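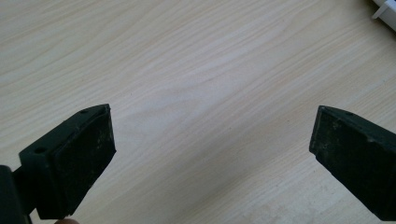

Slide 1: tabletop, pale wood grain

Tying Your Own Crappie Jigs Without Losing the Kitchen
Talk for the Hurden Anglers, Saturday morning, back room

Say hello. Check the folks by the coffee can hear me. If they can't, talk louder, they won't move.

Opening: I bought jigs for years. Then I worked out what I'd left hanging in the brush piles at Prirness and decided to start losing ones I'd made myself. They go in just as easily and it hurts more.

What you need. Hold each one up. Vise, bobbin, thread, scissors you've hidden from the family. Jig heads, 1/32 and 1/16 ounce. Marabou, chenille, head cement. My vise is an old Mirkora with a jaw that slips if you look at it. Pass it around. Get it back.

SLIDE 2 - thread
Start behind the collar and wrap back to the bend. Tight wraps. If the thread breaks, that was too tight. You'll find the line between the two by breaking a lot of thread.

SLIDE 3 - tail
Marabou, a pinch. Everyone's first pinch is a fistful. Wet your fingers before you handle it. Tail about as long as the hook shank. Pinch the extra off with your nails, don't cut it, or it looks like a paintbrush. (Ask them to turn off the ceiling fan BEFORE opening the bag. Remember last June.)

SLIDE 4 - body
Tie in chenille, wind forward, stop short of the head. Leave room. You won't leave room. Three half hitches, dab of cement, stick it in the foam to dry.

Colors: black and chartreuse in stained water, white when it's clear. Someone will bring up pink. Let them have 2 minutes.

Numbers for the skeptics: I tied 155 last winter. 20 were ugly enough to hide. The best fish of the spring came on one of the ugly ones, so draw your own conclusions about my standards.

The Sárközi knot question: yes, a loop knot gives the jig more swing. Demo with the rope, not the 4-pound line, I can't see it either.

Hands-on till noon. Vises are clamped at the tables, share them. Heads are in the muffin tin. Lids back on the cement, please.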